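Search the help pages Type a word or phrase Go

We use cookies to remember your place in long threads. Accept Manage my choices

Is the Vadholm strip-down kit worth it for a small repair and reuse workshop?

Posted by benchlamp_tess, 1st August

Hello all, and thank you in advance to anybody patient enough to get through this, as I do tend to go on a bit. We run a small workshop that takes in old desktop computers from offices and schools, strips the ones that can't be saved and rebuilds the ones that can. Memory, processors, power supplies and drives all get sorted for reuse, and the cases go off for scrap. It is lovely work in short bursts and quite hard on the wrists and the back when you do it all day.

Since June we have been looking at the Vadholm kit, which is the one where you supply the arm and they supply the gripper mount, the wrist camera, the moulded parts plate that sits next to the tower, and the software that ties it together. The quote came to 1,381 for the kit with a year of support, and the arm would be on top of that. We were shown it working on the sort of old towers we get through the door every week, laid flat on the bench with the side panel off.
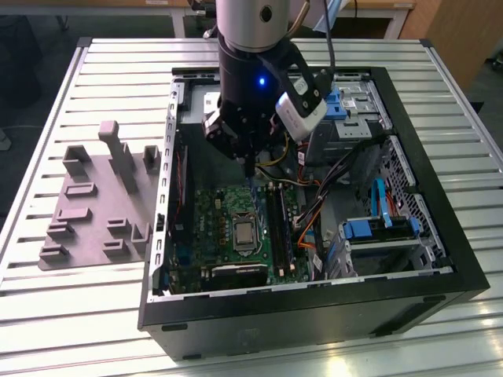

What I liked was that it didn't seem fussy about the case being a bit of a muddle inside. Half of ours come in with cables wherever the last person left them, and the chap on the stand at Indstead told us the software would cope with "normal untidiness", whatever that covers! What I couldn't get out of him was how it does over a full day, and how much of my time would go on standing next to it. I also have no feeling for whether the parts plate is any use to us, as we see so many different makes of board and I can't picture one plate suiting them all.

Has anybody lived with one of these? I would be so glad to hear from a workshop of our sort of size. We are two benches and a kettle, really.

Posted by old_solder

Hi Tess, yes, we have one, and I'm happy to tell you what I can. We bought the Vadholm kit after a fairly miserable trial of the Mallet one, which was cheaper but wanted every machine clamped in its own frame, and the frame only took two sizes of case. The Vadholm doesn't mind the tower simply lying on the table, so long as you put it down in the same spot each time. We marked ours out with tape at the corners and that did the trick.
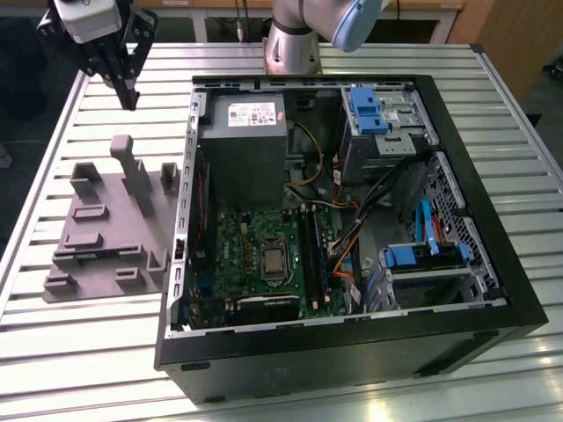 Tower flat on the slatted table, parts plate to the left of it.

Now, the things I wish I had asked. Setting it up took us 10 days from opening the box to letting it near a machine we cared about. Some of that was us being slow, and a good part was the lighting. A shiny bench throws back a lot of glare, and the wrist camera really doesn't care for it. We moved one lamp and hung a bit of old blind over the window and things were much calmer after that. If your benches are painted wood you may never notice.

Memory is what it does best, in my opinion. Getting a stick out is a simple enough job for a person, but you have to deal with the latches first and then pull straight, and by mid-afternoon people get careless and start rocking them. The arm takes its time and pulls the same way at four o'clock as it did at nine. Processors are a mixed bag. You will still want to open the lever yourself on anything stiff, and I would keep a person on thermal paste for good, as a heatsink that has been on for years can bring the chip up with it and then you have bent pins and bad language.

As for your time, plan on one person being nearby. They needn't hover, and ours tests drives at the next bench with an ear out for the beep. 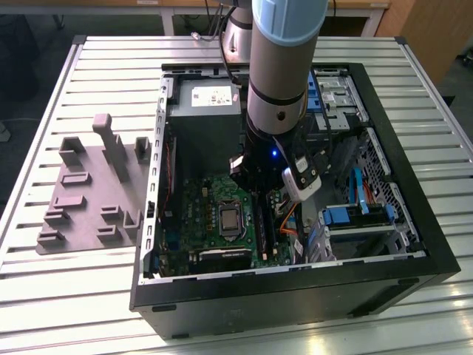

benchlamp_tess came back to say that this was exactly what she had been hoping for, and could old_solder say whether the support year was any good, because it makes up a fair slice of the price and she would sooner spend it on a second set of finger pads if the answer was no.

Good question. I would take the support for the first year and then think again. We rang them 7 times, and on all but 2 of those calls the person who picked up could sort it there and then. The other two went off to somebody cleverer and we waited the best part of a week each time, which was annoying with a full shelf of towers waiting. Finger pads do wear, but you can get those from anywhere that sells rubber sheet and cut them with scissors. Don't tell Vadholm I said so.

Posted by quickfix88

don't bother, get a cordless screwdriver and a sixth former

Posted by meadow_reclaim

I can't speak for the arm side, but I can help with the plate, as we use the Meseck one, which is the same idea from a different firm. Tess, you are right that one plate won't suit everything, and it isn't meant to. The pockets and posts are there so that each kind of part has a resting place the arm already knows, and nothing gets put down on top of something else. You pick a plate for the run of machines you are doing. If you get a batch from one office they are very often all the same model, and then it is a joy. If you get odds and ends, like us, you end up with one plate for the everyday stuff and a cardboard box for everything else.

Do ask whether they will let you have the drawings. Meseck did, after some gentle nagging, and a friend with a printer ran off a spare for the price of the plastic. Ask too about how the plate is held down, because ours used to creep a little each time it was knocked, and a small shift is enough to spoil the next pick. Two strips of the grippy matting you put under rugs cured it.

One more thing, on the camera. You get a live view from the wrist while it works, and I would have it up on a screen somewhere you can see it. I find it the quickest way of telling whether the arm has gone where I think it has. It's a good habit as well for reading labels on power supplies without putting your head in the case, if the light is kind.

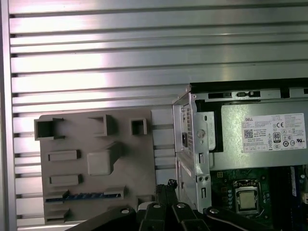 old_solder agreed about the live view, and added that on the Vadholm it is switched off when the kit arrives, so you have to go into the settings and turn it on, under a heading that has nothing to do with cameras. He also thought it worth asking for a loan week before paying, as they had offered one to him without being pushed.

That's good to know, and I would second the loan week. Put your very worst towers through it, the dusty ones with the cables knotted up, and keep the nice tidy ones back until the end. And Tess, if you do go ahead, please come back and tell us how you got on with the processors, as we are still doing all of ours by hand and I would dearly like a reason to stop.

Sign up for our newsletter and get new threads by email. You can unsubscribe whenever you like.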